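4. Perception and grasp planning for clear containers

4.1 Why the transparent organiser gets a section of its own

Most of the objects in the Desumwood set behave themselves. A mug, a sponge or a block of scrap pine shows up in the wrist view as a solid patch of colour with an outline, and the planner described in Section 3 can get on with its work. The clear organisers were a different story from the first day of collection in April, and we spent so much of the project on them that it seems only fair to tell the reader how we got on, including the parts that did not go well.

The trouble with a clear plastic box on a pale table is easy to state. The planner wants to know where the box is, where its walls are, and where the thing inside the box is. The first of these it can usually guess. The second it gets wrong in interesting ways, as an internal divider looks much the same as an outer wall seen through another wall. The third is the one we care about, and it is made harder by the fact that part of the target is seen directly, above the rim, and part of it is seen through one or more layers of plastic that shift its outline a little to one side.

Our early version of the perception module, which we called Baird after the street our lab is on, treated every object as a single mask. Given a utensil leaning in a container, it would return two masks: one for the piece sticking out of the top and another for the piece behind the wall. The planner then picked whichever mask was larger. This was nearly always the lower one, and so the proposed grasp went straight through the side of the box. We caught this in simulation, thankfully, and the safety layer would have stopped the motion in any case, but it was plain that we needed to think about the problem in a more patient way.

4.2 Splitting the target into reachable and visible parts

The revised module keeps the two pieces but changes what they mean. Every pixel that belongs to the target is given one of two labels. A pixel is "open" if nothing lies between it and the fingers, and "behind" if there is plastic in the way. Both kinds are used to work out how the object is leaning, and only the open ones are offered to the grasp planner as places to close the fingers. It is a modest idea, and we would not be surprised to learn that other groups have been doing it quietly for years.

To train the labeller we used 2000 wrist views taken with the hand-held gripper, each one marked up by hand with a polygon for the open part and a polygon for the part behind plastic. Our annotators were asked to follow the outline as it appeared in the view, bends and all, and to leave any correction to the software. We had long talks over whether this was the right choice. If the annotator straightens the outline by eye, the labels become tidier but they also carry that person's guess about the geometry, and two people rarely guess alike. Leaving the bend in gave us labels that agreed with each other far better, and the lean estimator seemed quite happy to learn the shift for itself.

Figure 4 gives a good sense of what the labeller has to work with at the start of an approach, when the container is still some way off and there is a good deal of bare table between the fingers.

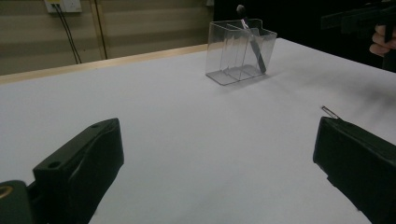 Figure 4. Wrist view with a divided clear container on a white tabletop. The rounded dark top of the utensil stands above the rim (open); the rest of its length is seen through the plastic (behind).

A few things about views like this one shaped the software more than we had planned. The first is the rim. Its outline is uneven, with one section stepping up higher than the others, and an estimator that fits a single flat rectangle to the top of the box will put the rim too low on one side and allow the fingers to clip the taller wall on the way in. We now fit the rim as a chain of short segments, each with its own height, and the planner adds its clearance to the tallest segment that the path crosses.

The second is the contrast. The dark utensil is by far the easiest thing to find, and the box itself is mostly a matter of thin highlights along its edges. We had been finding the container first and then searching inside it, which is how a person would describe the job out loud. Turning the order around worked much better. The module now finds the utensil, estimates its lean, and only then looks for edges in the neighbourhood, using the dark shape as an anchor. When the edge detector comes back with very little, the planner can still make a cautious approach from above along the line of the utensil.

The third is the background. The network was inclined to pick out long dark shapes wherever it found them, and hanging cables are long and dark. Early on we saw a number of confident utensil detections well behind the back edge of the table. We added a table-edge estimate to the pipeline, and any candidate whose lower end does not meet the table plane, or a container standing on that plane, is dropped. The fingers themselves are masked out with a fixed template, as they sit in the same place in every view apart from how far they are open.

4.3 The approach controller

Once a grasp point on the open part has been chosen, control passes to Ultard, our approach controller. Ultard runs at 15 Hz and does its work in small steps, asking for a fresh estimate of the lean at each one. We tried planning the whole path at the outset and following it faithfully, and this was fine with opaque containers, where the first estimate is about as good as the last. With clear plastic the apparent position of the hidden part drifts as the viewpoint changes, and a path planned from far away can be off by a finger's width by the time it matters.

The step size shrinks as the fingers near the rim. If the open part is lost from view for more than 500 milliseconds, the controller stops where it is, backs up along the path it came by, and asks the labeller to start over. We were worried that this would make the system painfully slow, and we will admit that it is no sprinter, but the retreats are short and they spared us a great many knocked-over boxes. The retreat logic lives in the same state machine as the ordinary approach, and we would encourage anyone building on the code to leave it there. We moved it to a separate process for a while and had a miserable time with the two of them disagreeing over who was in charge.

4.4 Tooling and replay

All of the views are stored and played back through Sutell, a small replay tool that grew out of our own frustration. It lets the user step through a recording, see the open and behind labels laid over the wrist view, and change a parameter to find out what the planner would have done instead. It is not a pretty program, and the colour scheme has been the subject of some unkind remarks around the lab, but it has saved us more hours than anything else we wrote. The version used for all results in this paper is the build of 2020-05-26.

For the tests in Section 5 we held back 18 recordings whose container and utensil placements were not used in training. The labeller's settings were fixed before any of these were opened, and the same settings were used throughout. Containers with tinted or frosted walls were left for later work, as the anchor step leans heavily on having a dark target show clearly through the plastic, and we have not yet found a version of it that copes when the target is pale.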